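Stistura Tray Sorting - README
Maintained by Uzma Afridi and Mitsuko Imai

What is in the set

Stistura covers one small household job: putting odds and ends into coloured plastic trays on a table. There are 2000 stills, grouped into 17 folders by the items used. The table stands against a plain wall and the trays sit side by side.

Trays

Yellow goes on the left and red next to it. The file notes say "tray" throughout, though some older notes from Nondon say "bin" - both words mean the same thing.

Sample stills, all with the yellow and red trays:

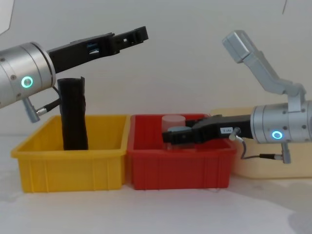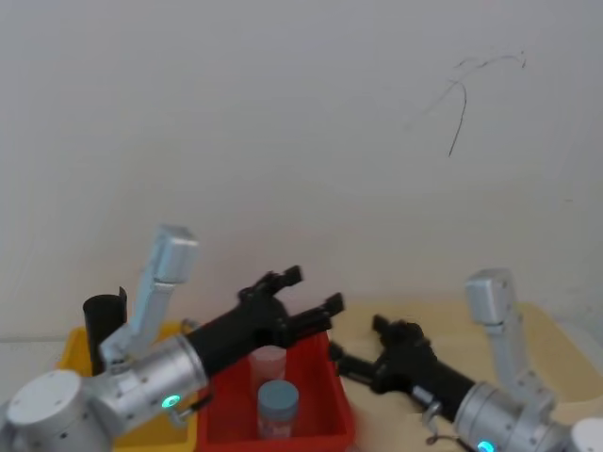
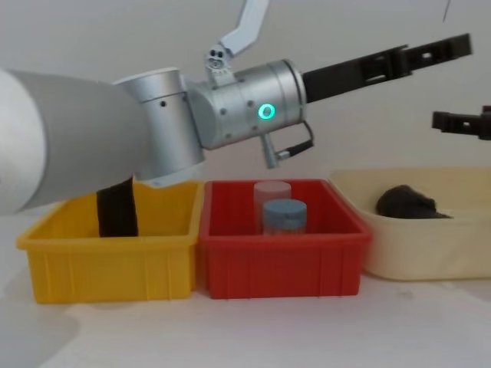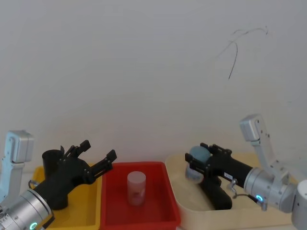 Items

The upright black item in the yellow tray is listed as "black cylinder" in the notes. The small jar with the white lid, standing in the red tray in the fourth sample, is listed as "jar, clear". Names are kept short and in lower case.

Known problems

Items at the back of a tray are often partly hidden. Mitsuko has marked 80 stills as "hard to see" - please leave them out when checking labels.

Folder names starting with Baloch use the old item list and will be renamed in July.

Questions

Write to Uzma Afridi at the Grikness office.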